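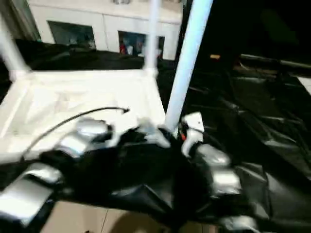 The Small Table Problem

19/05/2024

The woman who runs the flat-pack desk at Tratura, a furniture rental outfit in Asham, has put up the same little white table so many times that she has stopped using its name. In the catalog it is the Stamico. In the workshop it is "the goat," on account of the legs.

"It's four poles, a square and a bit of cloth," she says. "People look at it and think they'll be done before the coffee is. Then they call us."

They called a lot last December, when Tratura sent out 400 of them for holiday parties. She took most of the calls herself, and she has opinions about what she heard.

Her first is about the floor. She lays down black plastic before she opens anything, and she likes a big sheet, bigger than the job seems to want. "White plastic picks up every scuff you own. And if you drop a screw on black, you've got a chance. Drop it on a beige rug and it belongs to the rug now."

Her second is that the table should be built with its legs in the air. Frame down, cloth inside it, poles up. She concedes that this makes it look like something that died on its back.

"Customers want to see a table the whole time. They stand it up after two legs, and I don't know what they were expecting."
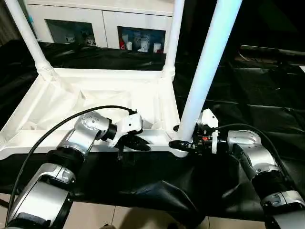
2 min read

The corners are where the trouble lives. Each leg meets the frame at a molded joint, and her advice is to hold low, right at the base, and keep the other hand on the rail. Pushing from the top of the pole is the popular method. "You get all that leverage and you use it to crack the one part I can't order."

What about the cloth? It sags, I point out. It wrinkles.

"It's cloth," she says.

Pressed, she allows that she used to iron the panels, back when she was new and cared what people thought. Now she pulls them square once the table is upright and lets a tray do the rest. She has never had a complaint from under a tray.

She is less relaxed about tools. Somebody once returned a Stamico with a Sabatier paring knife in the box, the tip bent, and she keeps it in a drawer as evidence. "I called to say we had their knife. They said what knife."

Her own record for one table is 12 minutes, legs and all, and she regards anyone who claims less with suspicion. The catalog says five. She would like to meet the catalog.

I ask whether she has one at home.

"God, no," she says. "I've got a wooden one. It came with the house."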